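5 ago 2019. Cuaderno de taller, caminos rurales

Por fin un día entero en el camino de la cooperativa, y con sol. Apunto todo seguido antes de que se me mezcle, porque hoy ha salido mucha cosa buena y ya sé lo que pasa cuando lo dejo para mañana (lo de febrero sigue a medias en la otra libreta, con la página de los bacheos mojada).

Empezamos por el tramo de los huertos. El firme aguanta muchísimo mejor de lo que yo esperaba. Llevaba el rodillo de medir y la regla de 80 cm, y marqué con tiza cada punto donde la regla bailaba. En la recta larga apenas baila. ¡Una maravilla para un camino que se hizo con lo que había! En la cuneta izquierda sí hay tierra arrastrada, y donde la hierba se mete en el borde el agua se queda, eso hay que rascarlo antes del otoño.

Probé la emulsión Rollis en dos parches, uno a la sombra y otro a pleno sol. El de sol rompió rapidísimo, ni tiempo de recoger el cubo. El de sombra tardó bastante más y quedó con un tacto algo gomoso en la esquina. Me gusta mucho cómo agarra al árido viejo, habría que verlo con el árido de Cavalcanti, que viene más limpio. Dosis que usé: 600 g por parche, medidos en la báscula de la furgoneta, que ya no se descuelga desde que le cambiamos la pata.

Los sensores Pluvum de la alcantarilla siguen en su sitio y con batería. Bajé la lectura al portátil, sin abrir todavía. Uno tenía un nido de avispas empezado en la tapa, lo dejé tranquilo y volví con guantes. El otro, limpio.

Lo que más me ha interesado hoy, y con diferencia, es el ancho. En el plano viejo la plataforma sale igual de punta a punta y eso no se lo cree nadie que haya pasado por allí en época de cosecha. Medí cada 90 m y dibujé los bordes a mano, con las mordidas de la hierba y todo. Queda un perfil precioso, lleno de barriguitas donde la gente se aparta. Cada barriguita es un sitio donde alguien se ha cruzado con alguien durante años, ¡el camino lleva hecho su propio estudio de tráfico! Quiero proponer los apartaderos justo ahí, con zahorra compactada y nada más.

Apunté también los cruces que vimos: coche con coche, coche con furgoneta y el que a mí me hacía ilusión, coche con tractor y remolque. Sin línea central ni líneas de borde cada cual calcula a ojo. 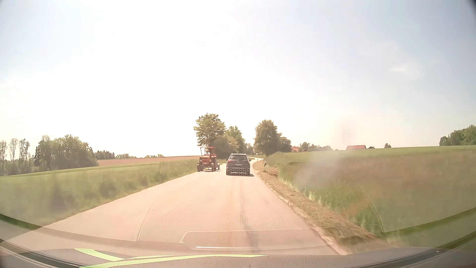
Nayara Dantas no lo ve como yo: según ella, los apartaderos solos no arreglan nada si no se desbroza antes la curva, porque el que viene con remolque necesita ver con tiempo para decidir dónde espera, y nadie da marcha atrás con un remolque por gusto. Dice además que dibujar los bordes en agosto engaña, con la hierba seca el camino parece más ancho que en primavera.

Lo de la hierba me lo quedo, tiene toda la razón y no lo había pensado. Repetiré el perfil en febrero con los mismos puntos de tiza pasados a clavo. Lo del desbroce lo hablamos: podar sí, pero los árboles grandes no se tocan, que dan la única sombra del camino y al firme le viene de perlas.

Pendiente:
Pasar a limpio los bordes, escala 1:500.
Llamar a Korgate por las placas de los clavos, las pequeñas.
Abrir los datos de Pluvum y ver si la tormenta quedó registrada.
Volver al parche de sombra y pisarlo fuerte en la esquina gomosa.
Rascar un metro de cuneta a mano para saber cuánta tierra hay de verdad.
Devolver la regla, que es la del otro equipo.

Ah, y comprar tiza. La azul no se ve nada sobre el firme claro, la naranja se ve estupenda y me queda un trocito.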